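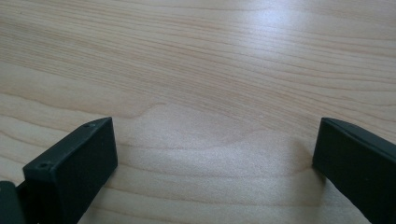
Hand unit 4, finger swap and re-zero
Mon 7 September

Bontu's handover says the drift on unit 4 is fixed. I'm writing down what I checked, as "fixed" has been on the front of this folder before.

Complaint as I got it: logged opening width goes off over a long session. Closed reads as not quite closed, and by the end of the day the log claims a gap when the pads are touching. Tirta blames the fingers. Torbjørn blames the encoder coupling and would like to order one from Gudeta, who will take until October to send it. I don't believe either of them yet.

Took the fingers off. Left one has two screws through the top face. The near one was tight. The far one came out with my fingertips, no driver. That would do it all by itself, and it would look exactly like drift: the finger leans back under load, the pads meet late, and everyone goes looking in the software.

Checked the old finger for a crack at the far hole. Couldn't find one with the loupe. Bent it by hand, no noise. Put it in the drawer marked SUSPECT, which is getting full. If whoever reads this knows why there are five fingers in there with no labels, please label them.

New pair from the Flutmont batch. Printed the same way as the last lot, according to the slip. The slip also says the pad faces are flat. Laid a straightedge across both and got light under it on the right one, not much, at the tip end. Rubbed it down on fine paper on the glass plate and tried again. Flat enough. I'd like to know who signed that slip.

Screws in dry first, to see that they seat. They do. Out again, thread lock, in again, alternating, a bit at a time. The sheet says 41 on the small driver. I have no idea what 41 is on that driver, the scale has no units on it and the sheet doesn't say either. Set it to 41 and stopped at the click like everybody else.

Re-zero, three tries:
First one no good, I had my sleeve against the mount.
Second and third agreed with each other. Kept the third.

Full open, closed, full open, 29 cycles by hand, and the closed reading came back to the same place each time. That is a short run on a fresh joint and it proves very little. The old joint would probably have done the same on its first morning.
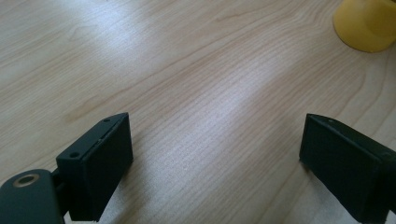
Ibsa Asfaw, Tristthorpe bench, notebook 5

Second half, after lunch.

Went over the alignment at full open on the bare stretch of table. Tips look level with each other to my eye. My eye is not a gauge, so I also closed onto a strip of paper at the tip, the middle and the root of the pads and pulled. Same drag at tip and middle, slightly less at the root. The old pair was the other way around, if Bontu's note from the spring is right.

The glare off this tabletop is a real nuisance. There are bright bands across the wood and the fingers are close to black against it, and I'm not convinced the wrist camera settles its exposure the same way twice. If the width estimate from the images is being compared against the encoder (Delphine says it is, the readme says it isn't), then part of the "drift" could be the light moving through the day. That would fit with it being worse by evening. It would also fit with a loose screw. This is the trouble with the whole ticket, every explanation fits.

So, to separate them:
Log encoder only, camera off, one full session.
Same again the next day with both on.
Don't touch the screws in between. I mean it, Torbjørn.

Drew a paint line across each screw head onto the finger. If a line is broken, the screw moved. If the lines are whole and the reading is off, I'll withdraw what I said about the coupling and we can order it.

Also looked at the mounting arm on the left while I was there. Pushed it around by hand and felt no play. The Plasier procedure wants it regreased at every finger swap. I can't see what grease would be doing there on a part that doesn't turn and I left it dry. If that's wrong, somebody tell me where the procedure comes from, because I think it was copied over from the older hand.

Not done: right side encoder cable, still has the old strain relief. Not done: renaming the log folders. Not done: asking Delphine which readme is the current one.

Ticket stays open. Bontu had it as closed and I've put it back. I'll sign it off after two full sessions with the paint lines unbroken, and I'd want to see the raw numbers, please, no plot with the axis trimmed.

Small driver is back in the top drawer, still set at 41.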